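短片放映应当完整保留片尾字幕

本届Cesivholm影展的短片单元收到投稿2655部，最终入选63部。片单公布以后，本部门陆续收到若干制作单位的书面询问，内容集中在同一个问题上：影片在合集场次中放映时，片尾字幕是否会完整呈现。按照现行的放映规程，答复只能是“视场次安排而定”。本文认为，如此答复与一个以作者权益为宗旨的影展并不相称，规程有修订的必要。

需要先交代现行做法的由来。短片很少单独售票，通常由六至九部组成一个场次，总长控制在九十分钟上下，以便与长片共用影厅。为了让一个场次多容纳一部作品，也为了避免观众在各片之间反复经历明暗转换，放映部门自早年起便允许对片尾字幕作“技术性处理”。处理方式有三种：一是将字幕加速滚动，二是在主创名单之后淡出，三是将各片字幕全部移至场次末尾集中播放。三种方式在规程里并列，由排片人员自行选用，事前不必征得制作方同意，事后也不作记录。

长片领域早有类似的争论，而且结论大体清楚。一部长片的片尾字幕被影院中途切断，观众可以投诉，发行方可以依据合同提出交涉。短片没有这样的保护。多数短片没有发行方，与影展签署的只是一页授权书，授权书写明放映次数、格式和语言版本，对字幕却不置一词。作者寄出拷贝之后，对作品在银幕上如何收尾实际上没有发言权。有些作者直到首映当晚坐在厅内，才知道片尾被提前淡出。

短片的片尾字幕，在内容上又与长片有所不同。长片的工作人员多半签有行业合同，履历可在各类数据库中查到，银幕上的署名只是若干凭证之一。短片则大量依赖低薪或无薪的劳动，参与者以学生、初入行者和临时借调的技师居多，报酬往往就是一行署名。动画短片尤其如此。一部七分钟的定格动画，骨架制作、服装缝制、场景绘制、中间画和拟音可能分属十余人，每人工作数月，名字在银幕上停留不足两秒。这两秒若被加速到半秒，劳动的记录便基本上失效了。

本部门曾对入选的63部影片作过一次登记，逐片抄录片尾字幕中的全部署名，合并重复之后得到2573人。影展图录中每部影片只列导演、制片、摄影、剪辑、音乐五项，动画片另加一项动画师。两相对照，绝大部分人的名字只存在于片尾字幕之中。换言之，放映时省略字幕，就等于影展在公开场合没有提到过他们。

反对完整放映的意见并非没有道理，应当逐一回应。

第一种意见着眼于时间。排片人员指出，部分短片的字幕长度与正片不成比例，九分钟的影片附有两分半钟的字幕，其中包含大段致谢、赞助标识和法律声明。一个场次若有三部这样的影片，就要多出五六分钟，迟滞之下，后续场次的入场、清场和嘉宾对谈都会受到影响。Sunine影院的排片以十五分钟为单位，超出一分钟也要占用下一个单位，这一点确实给影展造成过困难。

本文以为，时间的困难应在选片和编组阶段解决，不应留给放映间。报名表目前只要求填写影片总长，未区分正片与字幕。如在表内增设一栏，由制作方分别填报，编组人员就能按真实长度安排场次，必要时减少一部影片，另开一场。减少一部影片当然是有代价的，可是以削减五部影片的署名来换取第六部影片的入场，对前五部的作者难称公平，第六部的作者若被如实告知，恐怕也未必乐于接受。至于过长的字幕，可以在入选通知中与制作方协商，由对方自行提供一个放映版本。修改权仍在作者手中，影展不必代劳。

第二种意见着眼于观众。有人认为，观众并不阅读字幕，合集场次中反复出现的黑底白字会打断观影的连贯性，新观众更容易因此失去耐心。这一意见把短片合集设想成一部由许多段落构成的长片，前提就值得商榷。每部短片都是独立的作品，有自己的开端与终结，彼此之间需要间隔。片尾字幕恰好提供了这样的间隔：音乐延续，光线仍暗，观众有一分钟时间从一部作品中退出，再进入下一部。将字幕全部移到场次末尾，上一部影片的最后一个镜头便会与下一部的片头标识直接相接。一部以母亲葬礼收束的影片之后，半秒之内出现另一家公司欢快的动画标识，这样的衔接对两部作品都是损害。

还应当看到，相当数量的短片作者将字幕本身视为创作的一部分。手绘的名单、在字幕旁继续活动的配角、字幕结束后的最后一个声音，在动画短片中十分常见。Kuo工作室选送的作品，把故事的真正结局放在字幕滚动到一半的位置，主角此时才重新入画，关掉屋里的灯。前一届影展放映该工作室的另一部作品时，按规程在主创名单之后淡出，观众看到的是一部没有结局的影片，评审在讨论中对其叙事提出的质疑，有一部分正由此而来。事后补映了一场，到场人数很少，评审意见也未作更正。此事未见于任何正式记录，本部门认为有必要在此写明。

第三种意见着眼于替代办法。既然银幕时间有限，是否可以将完整署名放在网站上，或印入图录附录？本部门支持这两项工作，也正在推进。图录附录的排印费用已有预算，Emard基金会为此拨付的专项资助是4000元，足以覆盖本届所需的纸张与校对。但附录与网站属于资料，银幕上的署名属于放映，二者功能不同。参与制作的人带着家人坐在厅内，等待自己的名字出现，这种经验无法由一个网址代替。资料的完备也不能反过来成为删减放映内容的依据，否则同样的理由很快会被用于片头，继而用于其他“观众不需要”的部分。

第四种意见较少公开提出，却在内部讨论中时有所闻：短片是影展的附属单元，票房有限，不宜为其设立比长片更严格的规程。对此只需指出，影展章程中短片与长片并列为竞赛单元，奖项同台颁发，章程没有附属一说。况且本文所主张的标准并不比长片更严格，只是要求一致。

基于上述考虑，本部门向影展提出如下修订建议。

其一，删去放映规程中关于“技术性处理”的条款，明确规定所有入选影片按制作方交付的版本完整放映，自第一帧至最后一帧，速度、音量与画幅均不得更动。

其二，在报名表和授权书中增列片尾字幕的长度与说明。字幕超过正片长度五分之一的，由选片办公室与制作方书面协商，协商不成的仍按原版放映。

其三，字幕放映期间影厅灯光保持关闭，主持人不得提前登台，出口处的工作灯以满足安全要求为限。过去几届中，灯光在字幕出现的一刻随即全亮，字幕虽然仍在银幕上滚动，实际已难以辨认。若不对灯光作出规定，前两项修订的效果将大打折扣。

其四，因设备故障或其他不可抗拒的原因未能完整放映的，放映部门应在当日填写记录并通知制作方，由制作方决定是否要求补映。补映的时段不得安排在上午首场之前。

其五，评审观看的版本应与公开放映的版本一致。评审如使用在线样片，平台的自动跳转功能须予关闭。目前使用的样片平台默认在字幕开始十秒后播放下一部影片，评审若不手动取消，便不可能看到字幕之后的内容。

上述建议中，第一项和第三项无须增加经费，可在本届即行实施。第二项涉及报名表的改版，应在七月征集开始之前完成。第四、第五两项需要放映部门与技术供应方配合，可以先行试办，待影展结束后再评估执行情况。

也有必要说明建议的限度。本部门无意主张字幕越详尽越好，亦无意替制作方判断何人应当署名、以何种顺序署名。署名纠纷在短片制作中并不少见，影展既无资格也无能力裁断。影展所能做到的，是不在自己的银幕上再制造一层遗漏。对于在合集场次之外的放映，例如社区巡映、学校专场以及合作机构的借片，建议在借片协议中写入同样的要求，但考虑到各地设备和时间条件不一，可以允许有一届的过渡期。巡映单位如确有困难，应当事先提出，由影展代为征询制作方意见。

另有一类情况须单独处理。部分早期短片的现存拷贝本身已缺失字幕，或者字幕段落因多次转制而无法阅读。回顾单元在放映这类影片时，可在片前加映一张静态字卡，列出目前能够查证的人员，并注明来源。字卡不应与原片剪接在一起，以免日后的研究者误认为是原有内容。Emard基金会的资料室保存有一部分早期制作单据，可供核对，查阅手续由本部门统一办理。
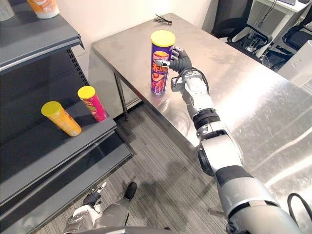
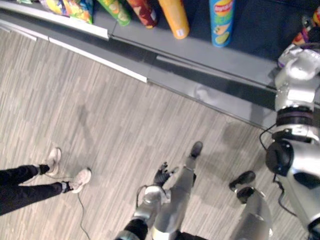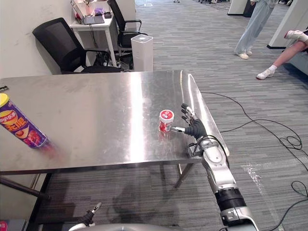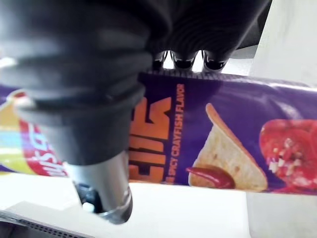 一位读者在来信中表示，大体赞同完整放映的主张，但对第三项建议有所保留。信中写道，自己多年来习惯在字幕期间离场，以便赶上另一影厅的场次，灯光若始终不亮，行动不便的观众在台阶上会有危险，影展不能只为银幕上的人考虑。来信还提出，与其要求观众留在黑暗之中，不如将相邻场次的间隔由十分钟延长至二十分钟，观众不必赶路，自然愿意多坐一会儿。

延长间隔的提议已转交排片办公室。关于台阶照明，Sunine影院的两个小厅装有地脚灯，字幕期间可以单独开启，对银幕影响很小；大厅尚无此类设备，在加装之前，可由引座人员持遮光手电协助离场。第三项建议的文字将据此补充，修订稿连同报名表样张一并在下次工作会议上提交讨论。

Cesivholm影展节目研究部　|　联系我们　|　版权所有，转载须经书面许可　|　返回顶部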